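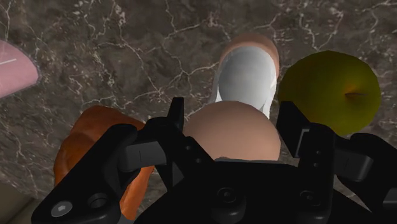

What is a physics engine?

A physics engine is the part of a video game that decides how things move. When you drop a ball in a game, the engine works out how fast it falls and where it bounces. A white cup tilted over a marble counter is just numbers to the computer — its shape, its weight and its angle. The engine checks those numbers again and again, often 30 times a second.

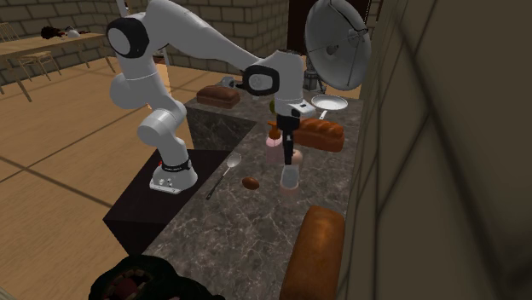
A computer-made kitchen with a robotic arm and a marble countertop.

In the puzzle game Dimano, you stack crates to reach a door. If your tower leans too far, the engine makes it fall. Try level 2 first.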